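Birch syrup

Birch syrup is a dark, savory sweetener made by boiling down the sap of birch trees in early spring. It is a cousin of maple syrup in method, though hardly in taste, and people who pour it over pancakes expecting the familiar thing are often a little startled. The flavor leans toward molasses, dried plum and balsamic vinegar, with a pleasant bitterness that bartenders and bakers have grown very fond of. 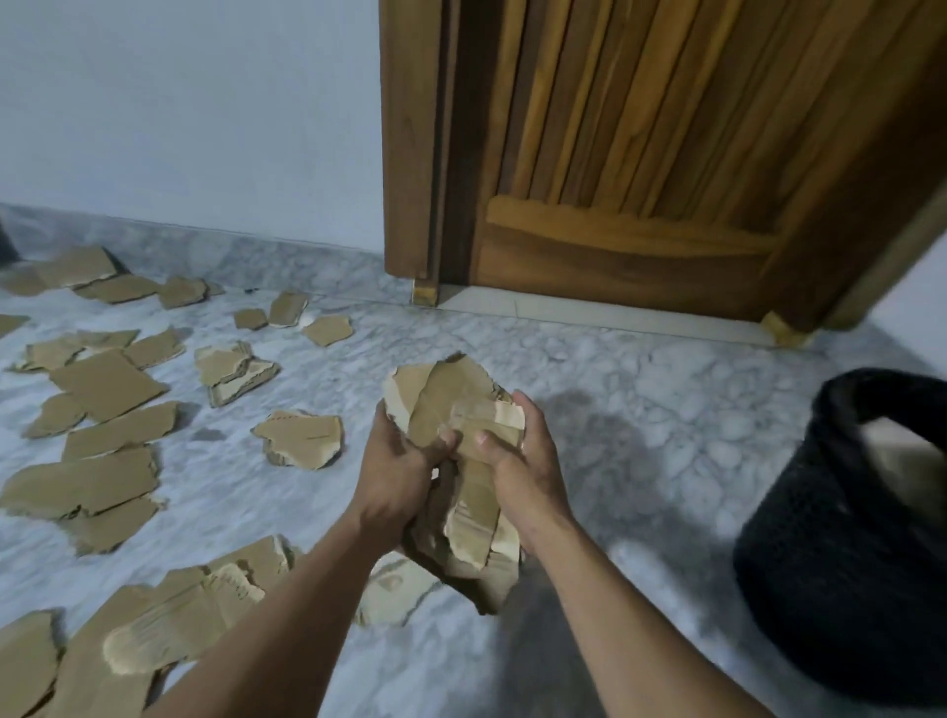

Reading time: 2 min

Production

Birch sap runs later than maple sap, usually just as the snow is going soft, and the season is short. The sap is also much thinner, so a great deal more of it has to be boiled to fill a single bottle. Its sugars are mostly fructose and glucose, and these scorch easily, so a patient maker keeps the heat gentle toward the end and stays close to the pan (many will tell you that this is the best part of the job, with the windows steamed up and something good to nibble on nearby).

The small upland village of Skastitz is known among enthusiasts for its birch syrup. Petrică Nedelcu began tapping the slope behind the old sawmill with 30 trees, and his neighbor Aurel Toma later joined him with a wood-fired evaporator he had built himself. Their syrup is sold under the name Anghel, and in a good spring they fill 900 bottles. Late sap, gathered once the buds begin to swell, has a sharper taste and is kept apart for cooking. 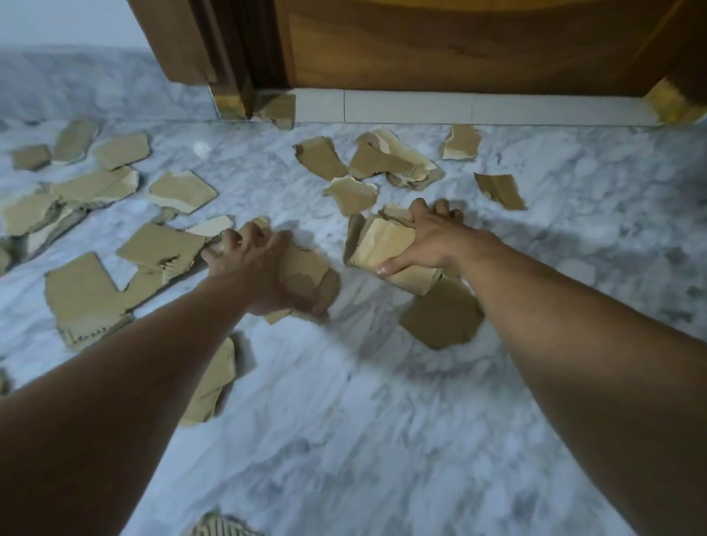 Torn cardboard on a marble floor.

Use in drinks

A little goes a long way. Most recipes call for birch syrup thinned with an equal measure of warm water, which makes it easier to pour and keeps it from sinking to the bottom of the shaker in a sulky lump. It sits happily beside rye whiskey, aged rum and aquavit, and it is lovely in hot drinks, where the woody smell rises with the steam. With gin it can be trickier, and a squeeze of lemon usually helps the two get along.

The best-known drink from the region is the Cilluter, a sour made with plum brandy, lemon juice and 2 teaspoons of thinned birch syrup, shaken hard and served without ice. Corina Bogdan first put it on a menu at the Fultosel, a small hotel bar down the valley, and it has been poured there every winter since. Some drinkers like it with a pinch of salt. Others add egg white, though regulars at the Fultosel tend to frown on that. 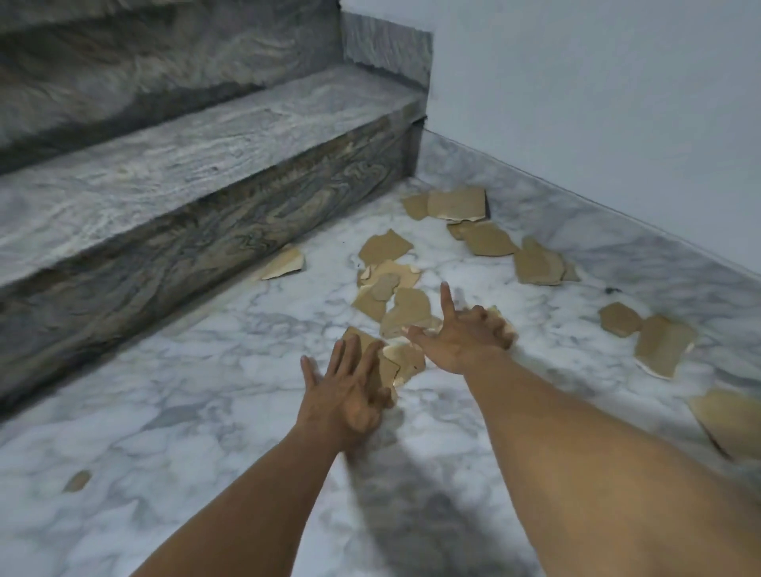
Storage

An unopened bottle keeps well in a cool, dark cupboard. Once opened it belongs in the refrigerator, where it thickens quite a bit, and a few minutes standing in warm water will loosen it again. Thinned syrup spoils sooner and is best made in small amounts as needed. Any mold on the surface means the whole bottle should be thrown out, sad as that is with something so slow to make.

See also: Maple syrup, Molasses, Birch beer, Simple syrup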